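How a Cabinet Works
For young readers, by Jui-lin Shek

A cabinet is a box with a door. The flat top is a surface. The space inside is for storage. Most office cabinets have a shelf, a board that divides the inside into an upper and a lower compartment.

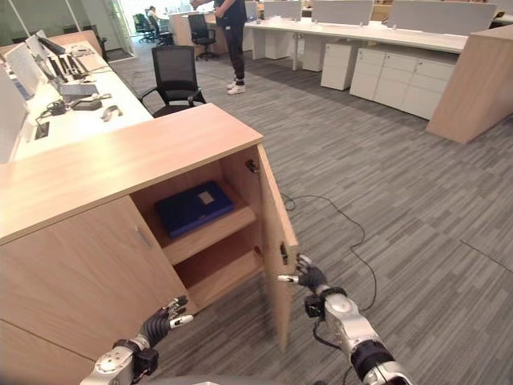

A door turns on hinges. A hinge has two metal parts joined by a pin. One part is fixed to the cabinet and the other to the door. The handle is placed far from the hinges – there, a small pull is enough to move the whole door.

A shelf must carry a load. Suppose a shelf is 600 millimeters wide and 20 millimeters thick. Heavy things in the middle make it bend most. Things near the side walls bend it less.
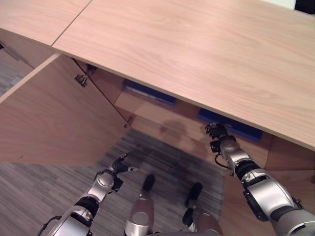

Labels save time. A label faces the door opening, so it can be read before anything is taken out. Flat items can lie on the shelf or stand on edge.

The top is used for things needed now. Long objects are laid down flat, so they do not fall over.
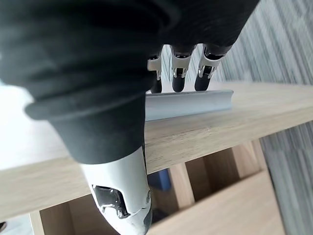
Words to Know
Compartment – one part of a divided space.
Hinge – a joint that lets a door swing.
Load – the weight a shelf carries.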